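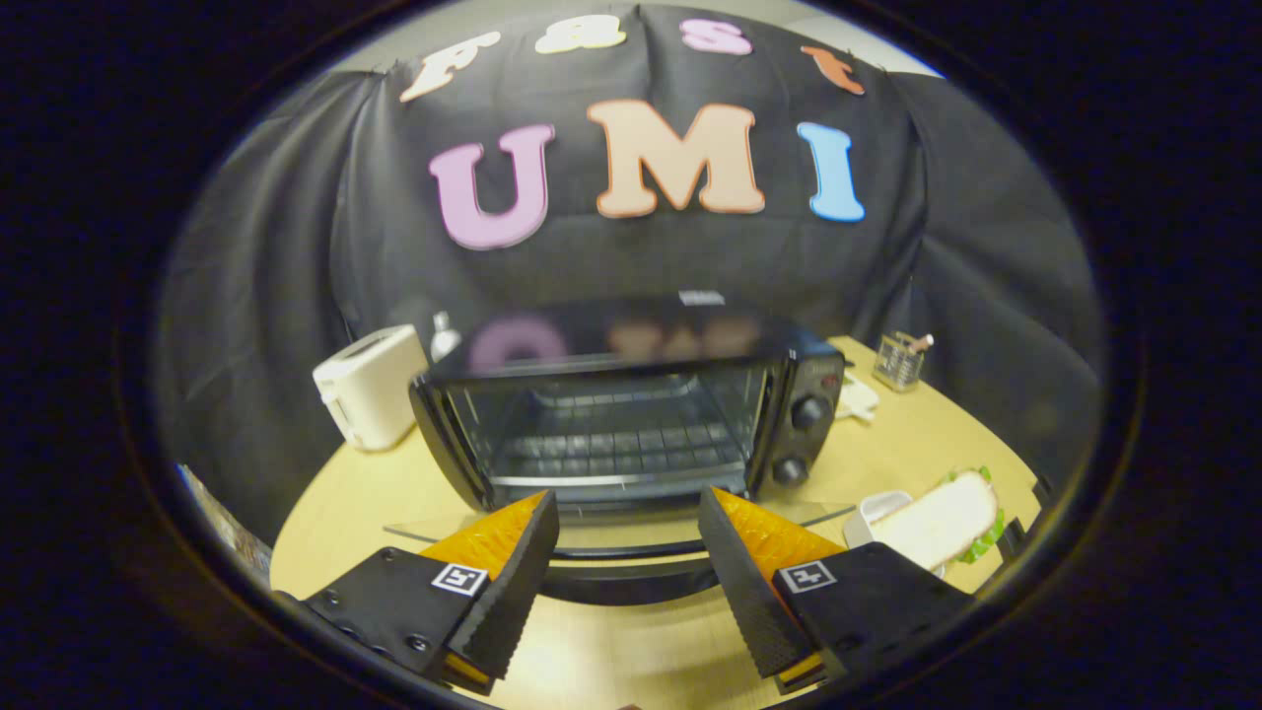
The hand-held gripper facing a toaster oven, with a sandwich to the right.

Hand-held gripper kits: what you get from Pelard

Pelard has opened orders for its hand-held gripper kit, and we have had one on the bench in Verkville since May. Several readers asked whether it is worth the money for a small team, so this item covers what comes in the box, how it behaves on kitchen tasks and where it falls short.

The kit is a pair of grippers, a charger, a carry case and a licence for Trutenis, the software that turns recordings into training data. You hold the gripper and do the job yourself, and the robot arm learns from the recordings later. No arm is needed while you record, so two people can work at an ordinary table. The full kit costs £2000. Spare finger pads are £84 a set.

The fingers have ribbed black pads with orange textured inserts behind them, and each housing carries a small square marker. Keep the markers clean. Trutenis uses them to work out how far the fingers are open, and a smear of butter was enough to spoil a morning's recordings for us. A dry cloth sorts it out.

We tried it on breakfast jobs: opening and closing an oven door, turning knobs, moving bread from one place to another. After a short practice we recorded 102 runs in one afternoon and Trutenis accepted 84 of them. Most of the rejects came from moving too fast near the start, before the software had found its position. The lens gives a wide round view, so you can see plenty to either side of the fingers - useful when the thing you want next is off at the edge of the table.

Glass and shiny surfaces are the weak point. Oven doors and glossy tops confuse the tracking at some angles, and the manual says very little on the subject. Plain cloth behind the work helped. The grip is also on the heavy side, and one of our testers wanted a break every half hour.

Support is by email and our questions were answered the next day. Pelard lists the Maeng arm as the only one fully supported at present. Other arms can be used, but you will have to write the connection yourself, so check this before you order.

Orders placed by 13th November include a second set of pads at no charge. Delivery is quoted at 5 weeks. Short-term hire is also on offer, with the cost taken off the price if you go on to buy. Returns need the original case.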